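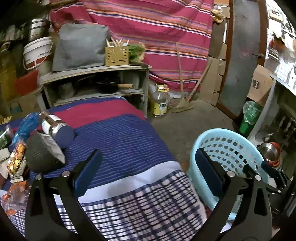

Comparing Two Budget Laptops for First-Year Students
Project report, Consumer Electronics elective
Group members: Kayode Okeke, Anitha Kandasamy, Lamisi Quaye, Olumide Ogundipe
Supervisor: Morenike Sani
Submitted 2/28/19

1. Background
Most first-year students buy a laptop before they know what their courses will ask of it. The campus store sells two low-cost models, the Curnar and the Zonis. Both are sold for note taking, web browsing and video. We wanted to find out which one holds up better over a normal school day.

2. Method
The store lent us one of each. Both had the same amount of memory and the same screen size. We set brightness to the middle step, turned off the keyboard light and used the campus Wi-Fi in the Oyewole building for every test.

Each laptop went through the same routine: typing in a document, streaming a lecture recording, and keeping a set of browser tabs open in the background. Anitha and Lamisi ran the battery tests. Kayode timed startup and file copying. Olumide wrote up the survey, which we sent out in November and which got 93 replies.

3. Results
Battery: The Zonis lasted longer in both of our full runs. The Curnar shut down during the second lecture recording each time — it gave a low battery warning, but the warning came late.

Speed: The Curnar started faster and copied the test folder faster. It has a solid state drive and the Zonis has a hard disk. With many tabs open we could not tell them apart.

Keyboard and screen: Three of us preferred typing on the Zonis. The Curnar's keys are shallow and the space bar is noisy. Its screen is easier to read near a window.

Survey: Students ranked battery life first, then price, then weight. Storage came last. Several wrote that they keep their files on Ikance, the shared drive the school provides, so a large disk did not matter to them.

4. Problems
We lost 2 battery runs when the Wi-Fi dropped and had to repeat them. We also forgot to turn off automatic updates on the Zonis before the first startup test, so that result was thrown out. One unit of each model is a small sample, and another Curnar might do better.

5. Recommendation
For a student who is in class all day without an outlet, we recommend the Zonis. For someone who works mostly at a desk, the Curnar is the better buy. Either one should be tried in the store first, mainly for the keyboard.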